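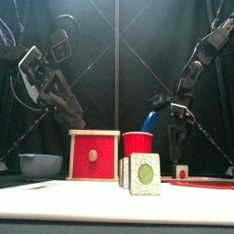
Two-arm table at Ustley, with bowl, felt-fronted box, cup and blocks.

Recording examples: common questions

How many examples does a task need?
We start at 200. Tasks with cloth or straps go up to 900.

Are failed attempts kept?
Yes, marked as failed. Ikhsan Pangaribuan checks the marks before each batch goes to Kirkdale.

Why record from the wrist as well?
The fixed view loses small parts behind the fingers.
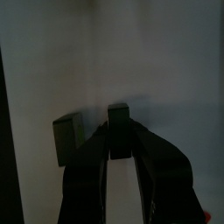 Wrist views are stored under the same number as the fixed view, so example 352 has one number throughout. Do not rename them.

Can I change the objects?
Only between batches. Note the change in Tiltlow.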